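Setting up the laundry cell: daily checks on the two-arm rig

Written by Senthil Pisharody for the Madham site. Last revised 23rd January.

These steps cover the two-arm laundry cell with the front-loading washer and the floor basket. Allow half an hour the first time. You need a 2.5 mm hex key, a lint-free cloth, a flashlight and the cell log. 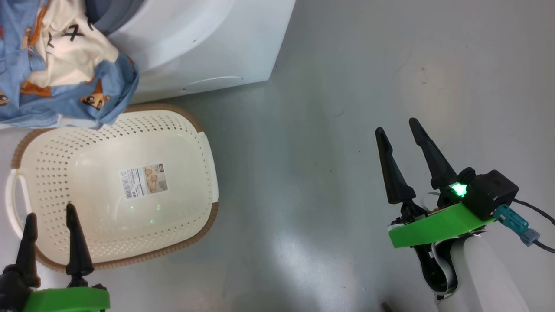
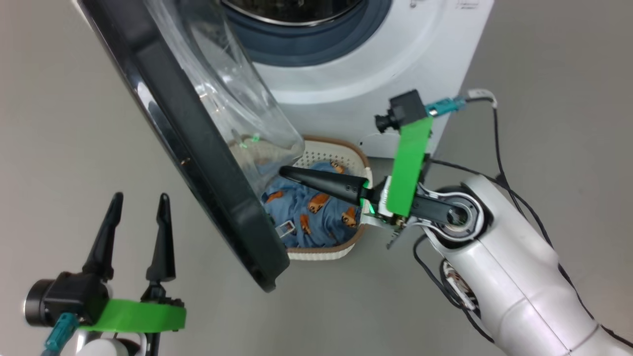
The basket, the washer and both grippers on their green mounts. The washer door is open in the second picture.

1. Power down the arms

Park both arms, then switch off the motor supply. Leave the computer on. The arms will sag a little when the brakes are off, so keep a hand under each wrist until it settles.

2. Check the gripper mounts

The green mounts are printed parts and they creep. Try each screw with the hex key. It should be snug, no more. If one turns freely, take it out, look at the hole, and replace the mount if the plastic has gone white around it. Spares are in the Solia drawer.

Wipe the black fingers. Lint collects at the base, where the linkage moves. Close each gripper by hand and look at the tips. They should meet along their length. If they cross, go to step 5 before you do anything else.

3. Check the cables

Press each teal connector home with your thumb. A connector that is nearly in will work on the bench and drop out when the wrist rolls. Then move the wrist slowly through its full travel and watch the black cable. It needs enough slack to reach both ends without pulling, but a loop that hangs too low will catch on the washer door. Khang Đỗ lost a full morning's run that way in July.

4. Place the washer and basket

Put the basket on the floor in front of the washer. Open the door all the way and run the left arm past it at low speed with the gripper closed. Stop if it comes within a hand's width of the door frame.

Load the basket with the test garments only. Printed ones are better than plain for checking the cameras, as you can tell quickly whether the picture is sharp.

Wipe the floor if it is dusty. Look at the camera view for glare from the overhead lights and turn off the nearest row if the basket is hard to make out.

5. Zero the grippers

Turn the motor supply back on. Open the setup page, choose one gripper and press Zero with the fingers fully closed. The reading should come up between 1,647 and 2,000. Anything outside that range means the finger has slipped on its shaft. Loosen the clamp, reseat it and zero again. Repeat for the other side.

6. Test pick

Run program 419 at low speed. It lifts one garment from the basket, holds it over the rim and lets go. Run it three times on each arm. If you get error 61, the wrist camera has dropped out, so go back to step 3.

Write both zero readings in the log with your initials. Sharada Kamath keeps the spare keys for the motor supply.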